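The Valtell 11 spends most of its engineering budget on the radio. The phone carries a second ultra-wideband antenna along the lower edge of the housing, and firmware build 1246 is the first to use both antennas at once. Paired with the Plusaslow tag, it can report direction as well as distance, indoors and through one interior wall.

Fernwood, the chip supplier, changed how the tag sleeps. It now wakes on movement and stays quiet the rest of the time, and the coin cell lasts longer as a result. Older Valtell phones see the tag over Bluetooth only and show no arrow on screen.

The Liao edition adds a larger battery and the same radio for $269. The base model keeps last year's charger and its slower port. Both ship in April, and neither box includes a tag. 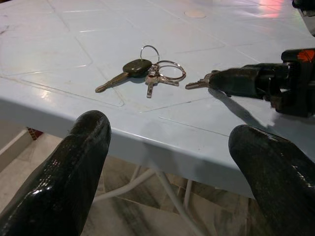
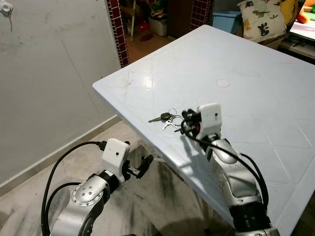

Car keys on a plastic table.

**Filed under: Phones / Accessories**

Existing tags need a reset before they will pair with build 1246. Hold the button until the tone plays twice, then add the tag again from the settings menu.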